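Pre-run inspection checklist, simulated kitchen evaluation
Project Breleck, policy test round 5
Checked by: Faustine Poulain
Second check: Loïc Hervieu
Date: Apr 2, 2019

1. Scene loads with no objects falling through the counter. PASS
Comment: Clean across all 36 layouts, and what a pleasure after last round!

2. Gripper opens and closes through full travel, no link overlap. PASS
Comment: Checked at slow speed. Both fingers stay in step.

3. Lighting variation switched on. PASS
Comment: Hard shadows are in, and they matter more than I expected - the policy trained on flat light loses its way near the pot, the one trained on mixed light hardly notices. Lovely result, and Évan should have the plots soon.

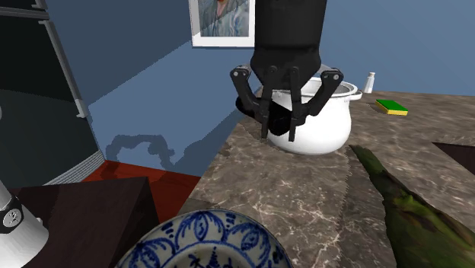

4. Dark objects kept in the test set. PASS, with note
Comment: Please don't swap these for brighter ones. Black on black is where the old method fell over, and the new one is coping so well that I'd like more of them.

5. Contact force limit set before the first grasp. PASS
Comment: Same limit as on the real arm, so that scores can be compared fairly.

6. Random seeds written to the log. FAIL, then PASS
Comment: 7 runs had no seed. Loïc found the fault and they have been run again.

7. Success judged by script, with a person checking a sample. PASS
Comment: Fabrice went through the disagreements. Nearly all were objects left leaning on the pot.

8. Episode total matches the plan. PASS
Comment: 1,878 logged, none missing.

Still open: real-arm emergency stop test, before the June trials. Lucienne to sign.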